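Snow machine no. 2 stops mid-show at Brallmont Winter Village (SOLVED, I think!)
Opened by Amparo Montoya, December 2024
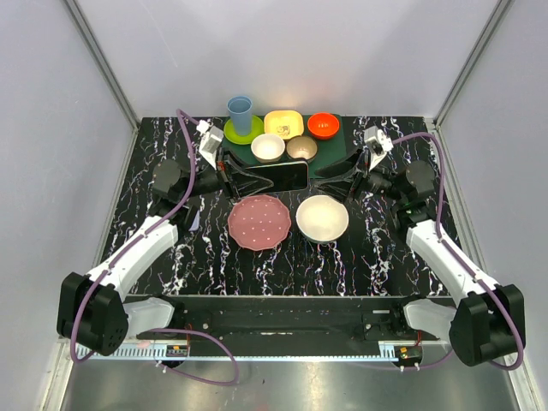
Green tray with the cup, saucer and small dishes at the back of the table.

14 comments | 3 shares

Problem: Machine 2 over the carousel quits partway through the evening snowfall. Machines 1 and 3 keep going beautifully. Panel shows fault 117, then the fan spins down. Restarting gets us a few more minutes and then it's gone again. The kids on the carousel side are missing half the snow and I really want them to have it!

Tried so far:
- Swapped the fluid jug for a fresh one. No change.
- Cleaned the nozzle sock. It was pretty gross, but no change.
- Moved the plug to the Tsoukalas stage circuit. No change.

Reply, Nektarios Spanos
Love that you tried the circuit first. 117 on these is low flow, so I'd look at the pump line. Is 2 still on the long hose from April, when we had it up for the foam party?

Reply, Amparo Montoya
Yes! It's nearly 100 feet and goes all the way around the ticket booth.

Reply, Siu-fong Tsao
Then the pump is working way too hard. Machines 1 and 3 have short hoses. Can you bring the jug up to the platform? Also check the output setting, mine was at 100 after the last update and I never set it that high.

Update, Amparo Montoya
Mine was at 100 too! Dropped it to 80, put the jug on the platform with the short spare hose, and ran the whole Prundel parade music start to finish. Not one fault. It looked gorgeous, big slow flakes right over the horses.

Reply, Ionuț Ursu
Great news. Please write the hose change on the sheet for unit 588 so the morning crew doesn't put the long one back.

Update, Amparo Montoya
Done, and I taped a note to the platform rail. Leaving this open through two more shows. Sotiris Rallis has the spare pump if we need it.

Status: Monitoring
6 people found this helpful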